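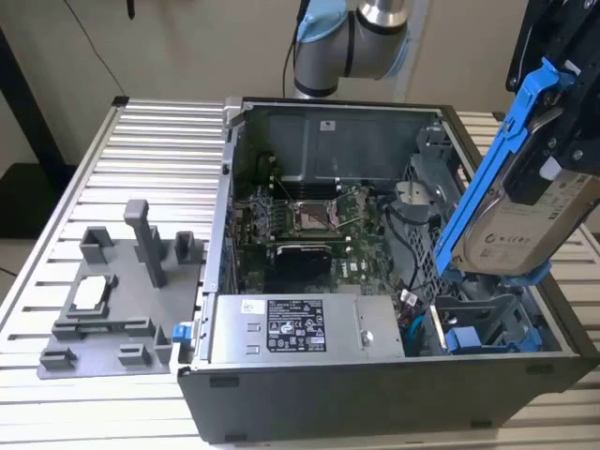

工业自动化软件公司 Dretel 宣布，面向机器人拆装作业的规划与控制软件 Plonard 第二版即日起向现有客户开放下载，新客户可从本月起申请评估许可。新版本重写了接触力控制模块，更换了位姿估计的底层算法，并加入一套供现场工程师使用的任务编辑工具。开发期间，台式计算机主机的拆装一直是 Dretel 实验室的主要测试任务。主机侧放在铝型材工作台上，侧板取下，机械臂夹着装在蓝色塑料托架里的 3.5 英寸硬盘，悬在机箱右侧上方，旁边就是带网格开孔的金属硬盘架。硬盘在夹爪中是斜着的，软件需要先算出托架相对于夹爪的实际姿态，再规划下一段运动。

**Hedisthorpe，2018年9月10日**

Plonard 是一套运行在机器人控制柜之外的软件，安装在普通工控机上，通过以太网与机械臂控制器通信。它由感知、规划、控制和任务编辑四个部分组成，客户可以整套使用，也可以只调用其中的感知或规划接口。第一版主要用于箱体搬运和简单上下料，对接触作业的支持有限。第二版的开发目标是让同一套软件处理插入、拔出、卡扣按压和线缆避让等动作，应用对象包括服务器维护、电子设备翻新以及小批量装配。

“第一版的用户反复提到同一个问题，就是机械臂能把零件送到位置附近，最后那一小段却要靠人写专门的程序。”Dretel 软件研发负责人 Marlina Lumenta 表示，“每换一种机箱，程序就要重写一遍。第二版的大部分工作量都花在这一小段上。”

## 感知：抓取后重新估计位姿

在第一版中，软件在抓取之前识别一次零件，此后默认零件在夹爪里保持不动。对于带托架的硬盘，这个假设经常不成立。托架是塑料件，夹持点通常在边角，抓起后硬盘会因自重发生偏转，偏转的大小与夹持位置和托架型号有关。

第二版在抓取之后增加了一次位姿估计。固定安装的相机对夹爪和零件成像，软件将图像与零件模型进行匹配，得到零件坐标系与工具坐标系之间的变换，并把结果连同置信度一起交给规划模块。置信度低于用户设定的阈值时，机械臂会移动到备选观察位置再估计一次，仍不满足要求则将零件放回夹具，重新抓取。

对于金属反光较强的零件，新版本采用多次曝光合成，并允许用户在模型上标出不参与匹配的区域。电源盖板、光面导轨等部位可以整块排除。标签也可以排除，同一型号的硬盘常常贴有版式不同的标签，用标签纹理做匹配容易产生偏差。

零件模型可以从 CAD 文件导入，也可以由软件通过多角度扫描生成。扫描生成的模型精度低于 CAD 模型，Dretel 建议只把它用于抓取和粗定位，插入动作仍使用 CAD 模型或经过修正的扫描模型。

## 规划：在狭窄机箱内运动

敞开的机箱内部有主板、内存插槽、电源、硬盘架和走向不固定的线缆，机械臂末端连同夹持的零件要在这些物体之间通过。第二版的规划模块把环境分为三类：位置固定且有模型的物体，位置固定但没有模型的物体，以及可能移动的物体。前两类按刚性障碍处理，第三类主要是线缆，软件用一个可调的膨胀区域来表示。

线缆的处理方式是这一版改动较多的部分。早期测试版将线缆与金属件同等对待，机械臂在许多机箱里找不到可行路径。现在用户可以为每一处线缆区域指定是否允许轻微接触，以及允许的最大接触力。允许接触时，规划模块仍会优先选择绕行路径，只有绕行路径不存在或超出关节限位时才从该区域边缘通过，同时控制模块将力限值切换到用户指定的数值。

CPU 插座是另一类需要单独设置的区域。主板上没有安装处理器时，插座触点暴露在外，任何零件从上方经过都有掉落的风险。用户可以把插座上方的空间设为禁止携带零件通过，空载的夹爪则不受限制。此类规则随任务文件保存，换用另一台同型号机箱时无需重新设置。

规划模块还修正了第一版中的一个已知问题：机械臂从工作台后方向前伸出时，如果肘部关节接近限位，软件有时会给出一条需要大幅翻转腕部的路径。新版本在搜索初期就检查腕部翻转的代价，并在编辑界面中用不同颜色标出翻转段，供工程师确认。外部线缆的缠绕量也纳入了计算，沿手臂走线的用户可以输入允许的最大扭转角度。

## 控制：插入与拔出

新的接触力控制模块以固定周期读取腕部力传感器或关节力矩的数据，在位置控制与力控制之间平滑切换。用户可以在笛卡尔空间的每个方向上单独设定刚度。以硬盘插入为例，沿导轨方向使用力控制，垂直于导轨的两个方向使用较低刚度的位置控制，绕各轴的旋转则根据抓取后的位姿估计结果先行补偿。

模块内置了四种搜索策略，分别适用于孔位对准、导轨入口对准、卡扣按压和连接器插接。策略的参数有默认值，也可以在试运行后由软件根据力曲线给出建议值，由工程师决定是否采用。软件不会在生产模式下自行修改参数。

拔出动作使用同一套接口。控制模块在拔出初段监测阻力，阻力超过上限时停止并退回起始位置，把力曲线写入日志。实验室测试中较常见的原因是锁扣没有完全打开，其次是托架与导轨之间存在偏斜。对这两种情况，任务编辑器提供了预设的处理分支，用户可以选择重试、换用另一夹持点或呼叫操作员。

Dretel 在实验室中用第二版候选软件完成了一组验收测试。测试任务为从夹具中取出带托架的硬盘并装入机箱，共进行 103 次，其中 91 次在没有人工介入且没有重试的情况下完成。其余各次的日志已随版本说明一并提供给现有客户。测试在单一型号机箱和固定照明条件下进行，Dretel 提示用户，其他机箱、托架和照明条件下的结果可能不同，应在投入使用前自行验证。

## 任务编辑与夹具标定

任务编辑器以流程图的形式显示一项作业，每个节点对应一个动作或一次判断。工程师可以在三维视图中拖动目标点，查看机械臂的预期运动，也可以直接编辑文本格式的任务文件。两种方式修改的是同一份数据，任务文件可以纳入客户现有的版本管理系统。

夹具标定流程也作了简化。许多客户使用 3D 打印的定位板放置待装零件，板上有立柱、支架和挡块，打印件之间的尺寸差异会影响抓取。第一版要求用户用探针逐点接触定位板。第二版只需标出板上几处特征的名义位置，软件用相机完成初步对准，再由机械臂轻触其中两处加以确认。更换定位板后，操作员可以从操作界面直接启动这一流程，无需打开编辑器。

系统集成商 Tomaszewski 参加了自五月开始的试用，将候选版本部署在一条设备翻新线的试验工位上。“我们最常用的是日志回放。”Tomaszewski 项目工程师 Valeriano Toledo 说，“动作停下来以后，可以把力曲线、相机图像和当时的规划路径放在同一条时间轴上看。以前这三样数据在三个地方，时间戳还对不齐。”

Toledo 同时表示，试用初期的候选版本在导入较大的 CAD 装配体时速度偏慢，该问题在后来的更新中得到改善。“把机箱里用不到的零件先删掉，导入会快很多。编辑器现在有一个简化选项，我们建议新用户先打开它。”

根据试用反馈，Dretel 还调整了以下内容：

- 急停恢复后，软件先询问夹爪中是否仍有零件，再决定恢复路径。
- 操作界面上的力单位可在牛顿与千克力之间切换，日志统一使用牛顿。
- 任务文件中的注释在编辑器保存时不再丢失。
- 相机断开连接时，机械臂在当前动作段结束后停止，不再立即中断。用户可以改回原来的行为。
- 简体中文界面补全了标定和日志部分的翻译。

## 接口与兼容性

第二版提供 C++ 和 Python 两种编程接口，Python 接口覆盖感知、规划和任务管理，力控制的实时部分只能通过 C++ 接口扩展。第一版的任务文件可以用随附的转换工具导入，搬运类任务通常不需要改动。包含自定义接触动作的任务在转换后会被标记为待检查，工程师逐项确认后才能运行。

软件支持六轴和七轴机械臂，已验证的控制器型号列在版本说明中。没有力传感器且不输出关节力矩的机械臂可以使用感知和规划功能，不能使用接触力控制模块。夹爪方面，软件支持常见的平行夹爪，用户需要提供指尖的几何模型和开合行程，自制指尖也按同样方式录入。

仿真环境随软件一同安装。它使用与实际控制相同的规划代码，可以检查碰撞、可达性和节拍，但对塑料件变形和线缆运动只作近似处理。涉及插入的动作仍需在实物上调试。

## 供货与支持

处于维护期内的第一版用户可免费升级至第二版，安装包和转换工具在客户门户中提供。维护期已满的用户需先续签维护协议。评估许可包含全部功能，仅限非生产用途，申请时须注明拟使用的机械臂和控制器型号。

Dretel 将继续为第一版提供缺陷修复，但不再增加新功能。第一版与第二版可以安装在同一台工控机上，不能同时连接同一台控制器。

第二版的培训课程为期 4 天，在 Hedisthorpe 的实验室进行，内容包括夹具标定、任务编辑、力控制参数调试和日志分析。学员需具备机械臂基本操作经验，可以自带零件和 CAD 文件用于最后一天的练习。Tomaszewski 的客户也可通过该公司报名。

Dretel 目前正在开发线缆抓取与连接器对接功能，计划先以测试版形式提供给部分现有客户。“线缆的形状每次都不一样，现有的避让方法不能直接拿来做抓取。”Lumenta 说，“我们会先从固定在一端的短线缆做起，适用范围写清楚以后再发布。”

## 关于 Dretel

Dretel 开发用于工业机械臂的感知、规划与控制软件，总部及实验室位于 Hedisthorpe。公司的客户包括设备制造商、系统集成商和电子设备翻新企业。Plonard 为 Dretel 的主要产品。

## 媒体与产品咨询

媒体联系：Dretel 公共事务部，Hedisthorpe

产品与评估许可：请通过 Dretel 客户门户提交申请，或联系所在地区的系统集成商。

技术资料：版本说明、已验证控制器列表和任务文件格式文档可在客户门户的下载页面获取，评估用户在许可开通后可查看相同内容。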